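Two arms and a pile of washing
At Clernthorpe, a student robotics club has spent the year on a job most people do without looking.

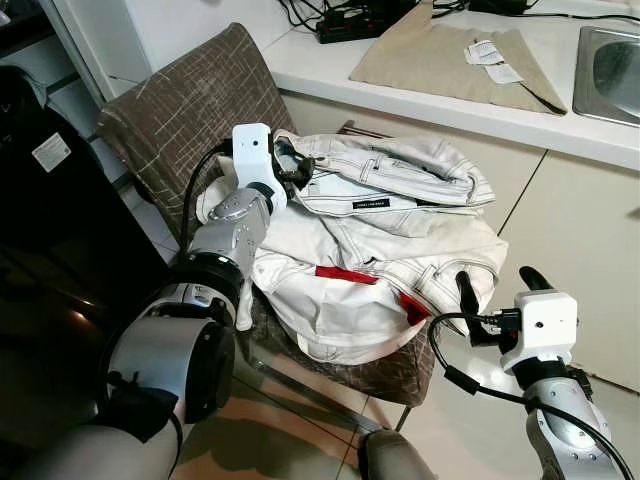

Starting with the clothes

The club calls its two-armed machine Skulero. It meets after lessons from 4 o'clock, and most of the work since March has been on clothes: getting hold of them, lifting them and, with luck, laying them flat.

Muammer Bozkurt, who teaches electronics and runs the club, picked the task himself. The year before, the students had built a sorter for plastic blocks and finished it early.

"A block is the same shape every time you go back to it," he says. "Cloth isn't. They had to throw out most of what they'd written."

Off-white fabric with dark stitching is among the harder things to work with. Seams and pockets stand out well, but one fold looks much like the next, and a heap on a chair seat gives few clues as to which edge belongs to which panel. The grippers go in from both sides, left and right, and the students have to decide which one should pull first.

What counts as a try

Every attempt is driven by a student and recorded. The club has 2,009 of them so far, each one marked good, poor or spoiled. Spoiled ones are kept too – Hjalti Ketilsson, in his final year, argued for that and then had to write the code to sort them.

His turn at the controls lasts 10 minutes. After that, he says, his hands get sloppy and the recordings show it.

The next test is a public one. Clernthorpe has entered the household round of the Alero schools contest, where each team gets 40 minutes with garments it hasn't seen before. Ketilsson would like to have the sleeves sorted out by then. Bozkurt would settle for trousers.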